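3.2 What people did with the lunch plans

I'll start with the bit that surprised me most, and that's how long everyone took to get going. We handed out the batch-cooking plan in June to 31 people from the slimming group in Dadbridge, and I'd pictured them all chopping peppers by the weekend. Not a chance! Most read it, put it on the fridge and had a good think first. Rania Awwad, who ran the group chats with me, had warned me this would happen (she'd seen the same thing with her soup study), so we left the start date up to them. 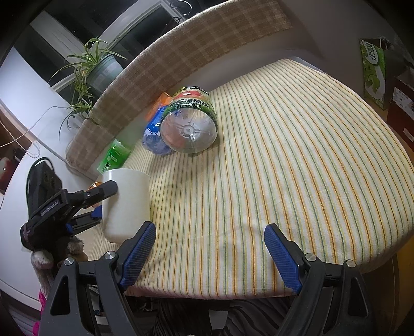 Once they did start, soup and bean stews won by a mile. Cold grain bowls did badly, mostly because people found them dull by day four, and I have to say I'm with them on that. We'd asked everybody to cook on one evening and eat from the fridge or freezer for the rest of the week, but plenty split it into 2 shorter cooks instead. I'd count that as sticking to the plan — Malcolm Hollis, who coded the food diaries with me, was stricter, and we went back and forth on it for ages before settling on my version.

Figure 4. Cup on a striped cloth.
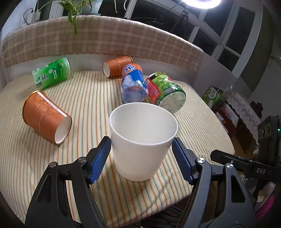
Snacking was harder to pin down. The diaries had a box for it and hardly anyone liked the box. Some wrote "bits", some wrote a whole paragraph about a biscuit, and one lady drew a smiley face every day for a fortnight. We kept the smiley faces in the data as "not stated", which felt a bit mean. Where we did have proper entries, people who had a lunch ready to go said they picked less in the afternoon, Friday being the big exception (cake at work, nearly every time).

I don't want to make too much of any of this. It was a small group, they'd all signed up because they already fancied a change, and they knew we'd be reading what they wrote. Qudah's diary study had the same trouble and dealt with it by phoning people at teatime, and I wish we'd had the time to do that too.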